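Two nights and a long rehearsal at the Girkthorpe open day

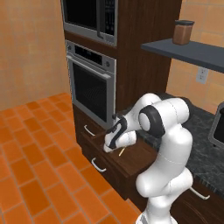 Stelteo Listening Club – Trips and Visits

We got to Girkthorpe just after ten on the Wednesday, 12 of us in two vans, and you could already hear drums coming through the side door. The old hall has been a rehearsal and recording space for years, but June is the only time they let the public wander through all of it.

First stop was the big room, where Dumura were running their set ahead of the tour. I've loved this band since their first cassette and I had never stood that close to them! They played the slow one from the second record three times over, changing the ending each go, and the third version (just voice and bass) was my favourite by miles.

Estela Daza, their singer, stayed back to talk. She told us about their first overseas show, in a port town called Acuña, where 125 people turned up to a room with no stage and the power went out during the opener. They finished the song unplugged and the crowd sang the guitar part. She still has the set list, written on a bus ticket.

After lunch – pumpkin soup, very good, $20 with the tour – Domingo Quiroga took us up to the tape room. He has 49 reels from the hall's early concerts and is working through them in his own time. We heard about ten minutes of a brass band from the opening season, with somebody coughing right through the quiet bit. Gorgeous sound all the same, warm and a little wobbly.

Some of us stayed another night for the evening show. Go if you can, and bring a jumper, as the upstairs rooms are freezing even when it's mild out. Parking is behind the bakery. Names for the spring trip to Sandra's list by the kettle, please, and whoever has my blue thermos, I'd like it back.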